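Category: Data Collection / Bimanual Tasks
3 replies | 2 shares

To: Tridby collection partners
Subject: Re: Plate sorting task, acceptance rules for the May set

Dear colleagues,

Thank you to the sites that responded to the draft rules. Ignacio Echeverría raised two points on behalf of the Utimari group, and I quote his message so that the answers can be read beside it.

> Dear Danuta,
>
> We have reviewed 375 episodes of the plate task against the draft.
> Our reviewers disagree on two matters. First, should an episode be
> rejected when a plate comes to rest unevenly on the stack? Second,
> must the operator always begin with the same arm? The draft is
> silent on both, and we would prefer a ruling before training starts
> on our side.
>
> With regards,
> Ignacio Echeverría

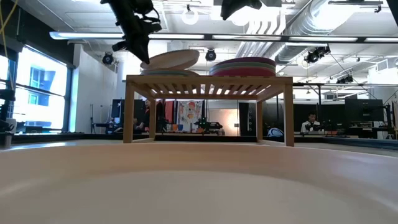
Uneven placement has been discussed at length between the Skorier and Utimari groups, and the two had been applying different rules. An episode will now be accepted if the plate is supported by the rack or by the stack when the gripper releases it. Reviewers should use the low side view for this judgment. A tilt such as that of the beige plate at the top of the left stack is easy to see from table height, and the same plate can look level from overhead. Please record the tilt in the notes field and do not trim the episode to hide it. Of the 375 episodes reviewed, 362 stand under this rule. The remaining ones will be kept in a separate folder and may be used later as examples of failure.

On the second matter, operators may begin with either arm. The model is expected to learn which arm suits a given plate, and a fixed order would teach it a habit we do not want. One arm may wait with an empty gripper while the other works at the rack. Waiting time is not a fault unless both arms remain still for a long period -- in that case the operator should end the episode and start again.
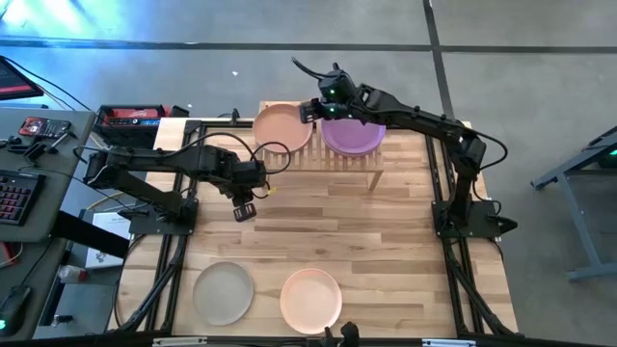
Starting layouts

Each site will use the 22 starting layouts in the shared sheet. Plates may begin on the bench, on the rack, or on both, as the layout requires. Colors should be recorded by the names in the sheet. Several reviewers have written "orange" for both the terracotta and the peach plates, and these entries must be corrected before upload.

Operators should not straighten the rack between episodes unless it has moved off its marks. Small differences in its position are useful to us.
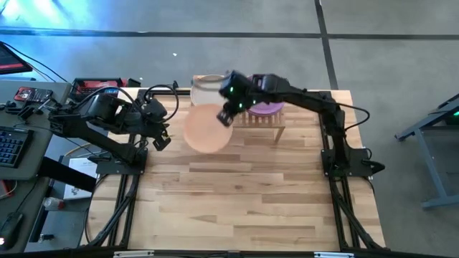

Sites should also vary the order in which colors are handled. The Hsueh labeling tool now shows the order used in the previous session, so operators can choose a different one without searching the log. It does not yet warn when an order is repeated. Until that is added, the session lead should check the list by hand.

Uploads and questions

Corrected labels should reach the Tridby server within 72 hours of each session. Raw video from every view must be included, even where a reviewer relied on only one of them. Files with missing views will be returned to the site.

Questions about the acceptance rules may be sent to this list. Questions about operator accounts should come to me directly.

Sincerely,

Danuta Brzozowska
Data Collection Coordinator, Tridby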